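Home Projects Kitchen Paper & Tape About

How to Cover a Table with Kraft Paper and Tape It into a Grid

August 2026
By Zuzana Kadlec

I have been papering my work table for years now, first for sorting buttons, then for painting flowerpots, and lately for planning where things ought to live in the kitchen before I commit to a shelf. A grid on the table lets you shift a dish rack one square over, stand back with your coffee, and change your mind as often as you please. It takes me 40 minutes at an easy pace (longer if my sister Mieke Koster is on the phone, bless her).

What you'll need

A roll of brown kraft paper, wider than your table if you can find it
Blue painter's tape
A yardstick and a soft pencil
Scissors
Whatever you mean to arrange

Wipe the table first and let it dry. Roll the paper out with the curl facing down, smooth it from the middle toward the sides with your forearm, and tuck the extra underneath. My table is 72 inches long, so I pull off a good bit more than that and trim later. Tape the paper down on the underside only.

Next, make little pencil ticks along the edges and run your long lines of tape from tick to tick. Pull out a longer piece than feels natural, pin one end with your thumb, and lower the rest slowly. Don't fuss over it! A line that wanders or stops short still tells you which square you're in, and you can tear the tape by hand if you don't mind a ragged end.

Then set out your things. I like to begin with a wooden dish rack and one round plate, a nice simple pair for getting a feel for the spacing.
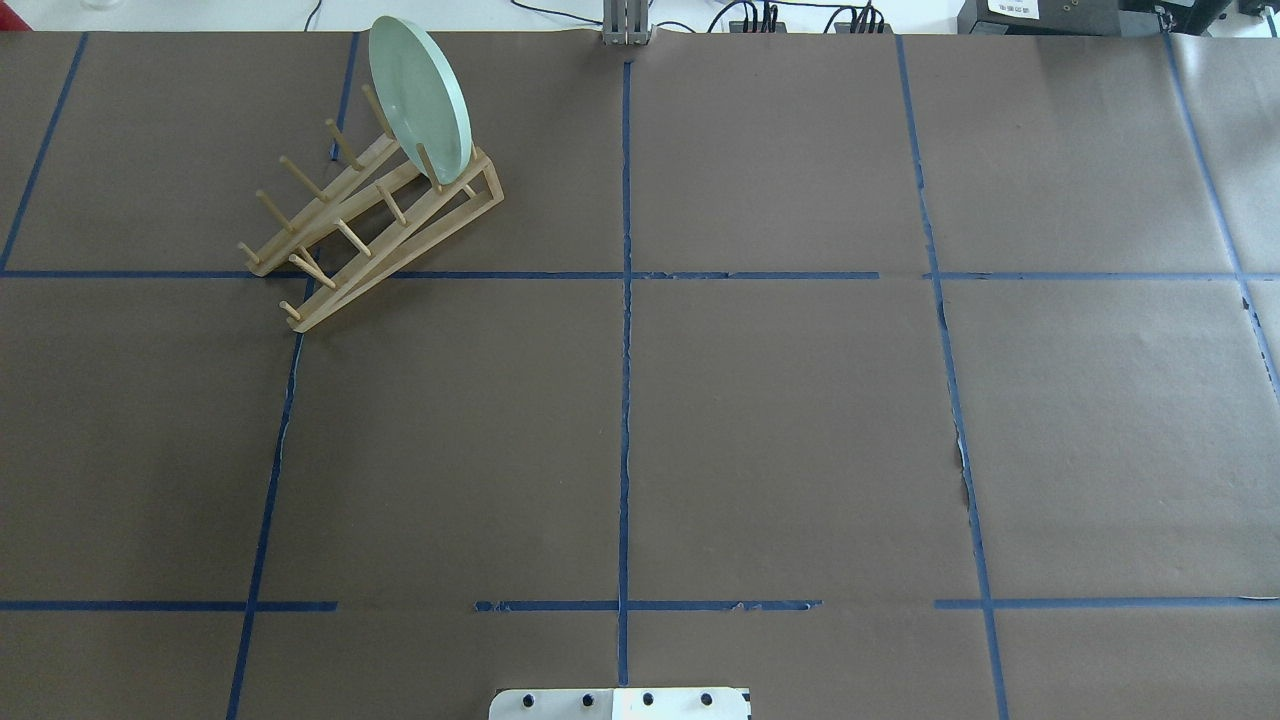 Pale green plate, wooden rack, brown paper and blue tape

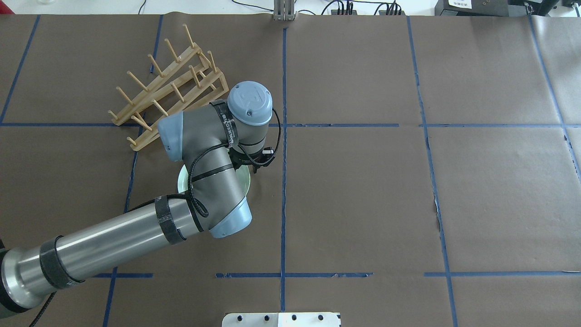 Try the rack straight along a line first and then at a slant, and leave yourself enough room to lift a plate out without bumping your knuckles. I keep a scrap of paper beside me and jot down which square I liked, and after a day or two of living with it I know whether I meant it. With bigger dinner plates, give the rack a whole extra square on the side you reach from.

When you're finished, peel the tape back low and slow so the paper doesn't tear. If the sheet is still clean, roll it up with the grid on it and save it for next time. Mine has lasted since June.

More from this section

Lining a Drawer the Slow Way
Which Tape for Which Job
Drying Plates in a Very Small Kitchen
Sorting Buttons with the Ulloa Trays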